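Week 5 handout: wrist camera perception and the close-up problem
Course notes, Giuliana Alvarado
November 20, 2024

Okay, picking up where we ran out of time. We had the Kong planner bringing the arm in over the cup, and somebody in the back asked why the detector is so sure of itself from far away and then falls apart right before the grasp. Great question, and it deserves more than the two minutes I gave it!

The short version is that your detector learned what a whole cup looks like. Up close it doesn't get a whole cup. It gets a rim, a lot of pale wall, some printing, and blur on top of all that. If you trained on nice tidy views from the overhead camera (I did, the first time), the confidence score drops just when the controller wants it most.

So for the last stretch I stop asking "is there a cup?" and ask for something smaller: where is the near edge of the rim, and which way does it curve? Keep these two views handy while you work through the exercise. 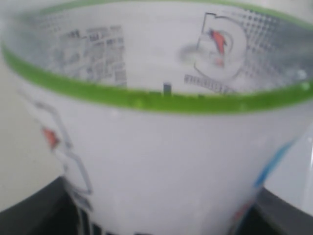
Green rim, thin white wall, and printing that shows through from the far side.

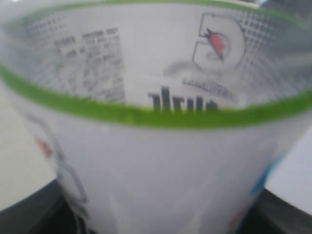
The Ernura node does this in 3 steps. First it thresholds on color in HSV (please don't do this in RGB, you'll be chasing shadows all night). Then it keeps the largest connected blob and throws out the rest. Last, it fits an ellipse to the blob's edge points and hands the result to the servo loop.

The ellipse fit is where most of you will get stuck. When part of the rim is outside the view you're fitting an arc, and a short arc will happily agree with a whole family of ellipses. Nilton Muñoz had a nice fix in his September project: carry over the axis ratio from the last good fit and only let the center move. I've put his version in the Revau folder, and you're welcome to borrow it as long as you say so in your writeup.

Watch out for printed logos, too. Feature matchers love them, and on a see-through wall you can pick up the same kind of mark from the inside and the outside. The matcher has no idea they sit at different depths. My first pose estimates were tilted by almost 16 degrees from this, and I blamed the calibration for days.

For next time: run the node on the Bristska log, plot the fitted center against time, and mark every spot where it jumps. Then turn on the carry-over and plot it again. Bring both plots, even if they're ugly. Work in groups of 2 if you like, and send me your threshold values ahead of class so I can put them up side by side.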